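I got to Astham in November with a notebook full of big questions about robot standards, and the woman who wrote the handling rules for Trumix wanted to talk about chairs. Where you sit, how far you lean, when you put the gripper down. "People expect a binder," she told me. "Ours is four pages, and the first one is mostly about elbows!"

She has been at this long enough to have strong feelings. The first draft ran to 60 rules, she said, and folks skimmed it and then did whatever they liked (I would have too). So she cut it hard. What's left covers 209 tasks, all done by hand in regular homes, and every new person does 400 practice picks before any of their work counts. I asked if that wasn't a bit much. "Ask me after you've watched someone's first ten," she said.

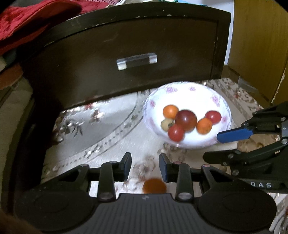
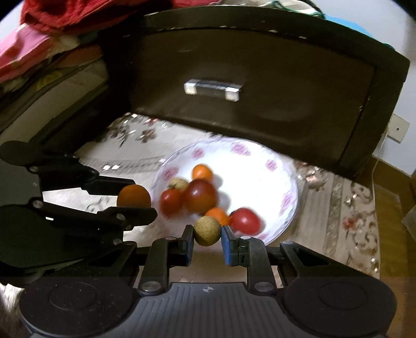
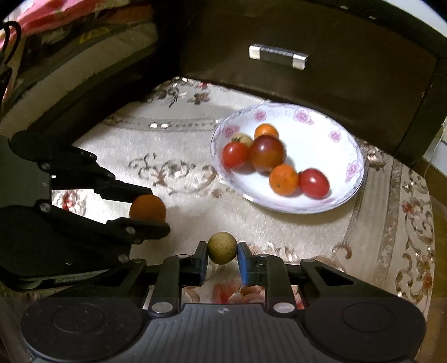 Her favorite rule is the one for two-handed work, and she got pretty animated about it. Each hand gets its own lane, and neither one crosses over the other to grab something. "Close until it holds, then stop," she said, tapping the table. Small round fruit like the ones by that flowered plate is where she starts people, with the blue pads meeting it from both sides, and a patterned cloth underneath is fine by her. Kamatbridge wanted plain tabletops only, and they argued over it for weeks. She won that one. She's still fighting with them about rest breaks, and the next draft goes out on December 3, 2019, with her version in it.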